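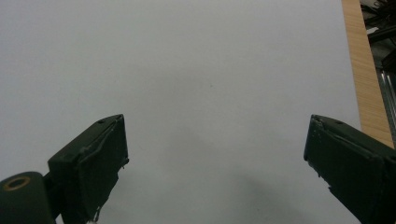 Is a second coat of countertop sealer a waste of money?

psarras_fan
Sun 4 August
Installer wants $125 to come back and put a second coat of Trolik on our new counters. First coat went on in February. He says it needs one every six months. Is this real or is he making a boat payment?

gritty_grout
Boat payment. Drip some water on it and wait 20 minutes. If it beads up, you're fine. I've gone five years on one coat.

Hwa-young Sung
Depends what the counter is made of, and you didn't say. Marble, maybe. Quartz doesn't need sealer at all, whatever the label says.

psarras_fan
Invoice says "Onen white composite." No idea what that means.

gritty_grout
It means they didn't want to tell you.

Hwa-young Sung
If there's resin in it, sealer just sits on top and goes hazy. Ask for the data sheet before anyone puts more on.

user2135
Disagree with both of you. We used Drosance twice a year on ours and never had a stain. Skipping it is how you end up with coffee rings.

gritty_grout
And did you try a year without it? Otherwise you have no clue if it did anything.

user2135
No, and I'm not going to test it on a counter I paid for.

Hwa-young Sung
So test it on the sink cutout – most shops will give you the scrap if you ask. Coffee on it overnight, wipe it in the morning.

psarras_fan
Cutout's in the garage. Will try it tonight. Not calling him back until I see the data sheet.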